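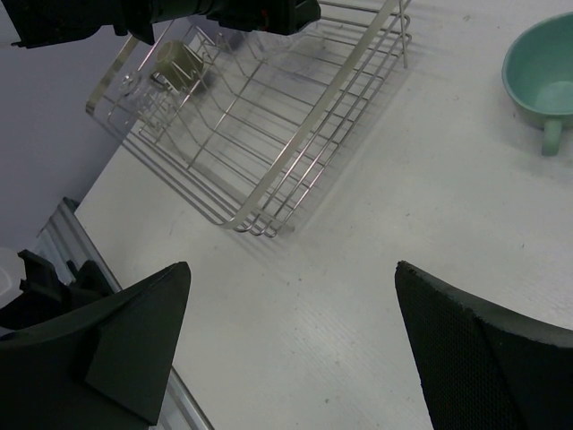

Visiting Drotville: Your Questions Answered

Every year the same questions land in our inbox at the visitor office, and every year we mean to put the answers in one place. So we finally sat down with a big pot of coffee and did it. If you're planning a few days in Drotville, or even just passing through on the way to the coast, we hope you'll find what you need. Last updated 2022-12-22.

When is the best time to come?

We love the town in all weathers, so you may have to take our advice with a pinch of salt! Most first-time visitors are happiest in September. The lake is still warm enough for a swim if you're a little brave, the school vacation crowds have gone home, and the bakeries go back to their normal hours, so you can get a plum roll at nine in the morning without standing in a line that goes out the door. Spring is lovely too, but the upper trails can stay muddy well into the season. Winter is very quiet. Some guests adore that, and others are a bit disappointed to find the boat rentals shut, so do think about which kind of guest you are before you book.

Why is there a limit on cars in the old town?

The streets in the old town were laid out for carts, and there just isn't room. A few summers ago things got pretty bad, with campers stuck on Chapel Hill and delivery vans unable to reach the shops at all. The town now gives out 71 visitor parking permits a day for the old quarter. You can ask for one when you book your room, and your host will send in the form for you. If the permits are gone, leave your car at the Plolent lot on the east side of the river. It's a flat, easy walk across the footbridge, or you can take the little shuttle, which also has space for strollers and folded wheelchairs.

How does the visitor fee work, and what does it pay for?

Guests staying overnight pay $3 per person per night. Children don't pay, and neither do people who are in town for medical care or to look after a family member. Your host collects the fee and it should be listed on its own line on your bill, so please ask if you don't see it. The money goes toward trail repair, the public restrooms by the lake, and the shuttle. We do get letters about the fee, some of them rather cross, and we read them all. It has made a real difference to the lake path, which had worn away badly near the old boathouse and has now been rebuilt with a proper handrail.

I only have one day. What should I see?

Oh, this is a hard one, and if you ask two of us you'll get two answers. Thu Lò, who looks after our walking tours, would send you straight up to the Irnameck overlook in the morning, before the haze comes in, and then down through the orchards for lunch. Flora Munro at the front desk thinks that's far too much climbing for a day out and would have you start at the market hall, wander along the water, and end up in the small museum on Ferry Street (the rooms upstairs on the old fishing families are well worth the extra stairs). You could do a bit of both if you take the bus up to Irnameck and walk only the downhill part. Wear decent shoes either way.

Do I need to book the walking tours ahead?

In summer, yes please. Groups are kept small out of respect for the people who live along the route, and we'd hate for you to come down to the meeting point and be turned away. For the rest of the year you can usually just show up, but a quick call the day before never hurts. Tours meet outside the market hall, by the fountain, and run in light rain. If there's a storm we'll call or text you, so leave a number that works while you're traveling.

Where can I eat without breaking the bank?

Hoàng is the place most of us end up on a weeknight. It's a family restaurant two doors down from the post office, run by Tài Ngô and his sister, and the noodle soups are generous enough that you may not want dinner afterward. They don't take reservations for small parties. The market hall has hot food counters at lunchtime, and you're welcome to carry your plate outside and sit on the steps like everyone else does. For something sweet, try the bakery at the top of Chapel Hill. Please do carry your trash back down with you, as the bins up there fill up early on busy days — the gulls know this as well as we do.

Can I rent an apartment for a short stay?

You can, and there are some very nice ones. Short-term rentals in Drotville need a town license, and the license number should appear in the listing. If you can't find it, ask the owner before you pay anything. There is a minimum stay of 2 nights in the old quarter, which came in after neighbors told us how tiring it was to hear suitcases rolling over the cobblestones at all hours. Outside the old quarter there's no minimum. Comfort Bawa in our lodging office keeps the current list of licensed places and can send it to you by email. She's also the person to write to if you arrive and something isn't right with your rental.

What about quiet hours?

Quiet hours start at ten at night and end at seven in the morning. Mostly this is just common sense. People here get up early for the ferries and the farms, and sound carries a long way over the water, much farther than you'd guess when you're sitting on a balcony with friends. If you're having a late supper, take it indoors after ten and you'll be fine.

How do I get here without a car?

The regional bus takes 39 minutes from the rail station and stops right at the Plolent lot, where you can pick up the shuttle. Buy your ticket from the machine on the platform or from the driver. There's room for bikes on the front rack, though it fills up fast in good weather. If your train gets in late, Junpei Imai runs a shared van that meets the evening arrivals, but you do have to reserve a seat by noon. His number is on the notice board at the station and on the back of our free town map.

Is the town a good choice for visitors with limited mobility?

Parts of it are, and we'd like to be plain about the parts that aren't so you can plan. The lakefront, the market hall and the ground floor of the museum are all step-free. Chapel Hill is steep and cobbled, and we don't recommend it for wheelchairs. At Irnameck there's a paved path from the bus stop to the lower viewing platform, with benches along the way, but the upper platform is reached by stairs only. Call us before your trip and we'll gladly talk through a route with you.

May I bring my dog?

Of course! Dogs are welcome on the trails and on the shuttle as long as they're on a leash. They aren't allowed on the swimming beach in summer, but there's a pebbly stretch past the boathouse where they can splash about to their hearts' content. Many of the restaurants with outdoor tables will bring out a bowl of water if you ask.

My question isn't here. Who can I talk to?

Come by the visitor office next to the market hall, or send us a note through the contact form. We answer in the order the messages come in, and in high season it can take us a day or two to get back to you. For anything to do with parking permits, it's quicker to go through your host.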